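Notebook, hand-held gripper demos, outdoor set
22 March 2019

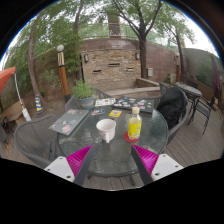 Wrist view on approach to the deck table. Mug near center, bottle on the red coaster to its right.

Purpose of the outdoor set: get table-clearing demos with glass under the objects and daylight overhead. Everything we have from January is indoors on an opaque bench, and the policy trained on it does poorly when the support surface is see-through. Hand-held tool only, no arm on site. Playback on the arm at Dreltell later.

Tool: Flelska body, white finger mounts, magenta ribbed pads. Pads are the same pair as the last indoor set. Checked mount screws before starting, left side took a quarter turn. Zeroed the opening with fingers closed, then again at full open. Recorder running the Plukovach build, not the newer one, until the timestamp problem is sorted out.

Task A, mug. Start from standing height, come down over the near edge of the table, close on the handle, lift, hold, set down at a new spot, release, back off. Handle starts toward the operator. Later trials rotate it left, then right.

Task B, bottle. Grip the body below the cap, lift clear of the coaster, set down on bare glass. Second half of the set is the reverse, glass to coaster.

Task C, mug and bottle in one take, mug first.

Laptop, tablet, paper and sticker strip stay where they are. They count as clutter and are not to be touched. If the tool brushes any of them, mark the take and keep it, do not delete.

Count at end of session: 100 takes kept over A, B and C. Six marked for contact with clutter, all task A, all with the handle rotated left. The wrist has to swing out over the closed laptop to get the fingers square on the handle. Could be avoided by stepping around the table, but then the start pose changes and we lose the match to the arm's reach. Leave as is for now.

Four takes thrown out. Two had no gripper width in the log, one ended before release, one was a false start by me.

Tracking. Expected the glass to be the problem and it was, partly. The top is rippled, so features on the deck boards seen through it shift as the tool moves and do not behave like points on a rigid plane. The tracker picks them up anyway. Worst when the tool is low and the table fills most of the view. Once there is some background to hold on to (brick, the stone panel with the slots, the post light) it settles. Take 1237 is the clearest case: drift on the way down, jump back on the way up when the wall comes into view again. Use that one for debugging.

Tried masking the table top by hand on three takes. Drift drops a lot on two, no change on the third. Did not look into why. The chairs also show through in places and the mask I drew was loose around them.

Exposure. Overcast, so fairly even. Locked it after the first few takes because auto was pumping whenever the sky came in at the top. The locked value leaves the sky pale and the jacket on the right-hand chair close to black, but mug and bottle are both fine. Do not go brighter, the rim of the mug starts to clip.

Grip notes. The ribs hold well on the bottle. On the mug handle the pads tend to land on the upper part of the curve and the mug tips as it comes up. Operators correct this without thinking, by rolling the wrist a few degrees. That roll is in the data and the arm will copy it, which may or may not be what we want. Domínguez fingertips are narrower and might go in lower on the handle. Worth one short set for comparison, same table, same start pose.

Release speed is too variable. Some takes open slowly over nearly a second, others snap open. On glass the snap release makes the mug rock. Ask operators for a slow open and a short pause before backing off. Add to the instruction sheet.

Sync clap at the start of each take was in view every time. Keep doing it over the deck and not over the table.

To do
Rerun tracking on all of task A with the table masked, tighter mask this time.
Compare release timing between operators.
Check whether handle-left takes can be reached by the arm at all before collecting more.
Print new instruction sheet.
Replace the strap on the tool, it slips.

Data copied to the shared drive, second copy not made yet.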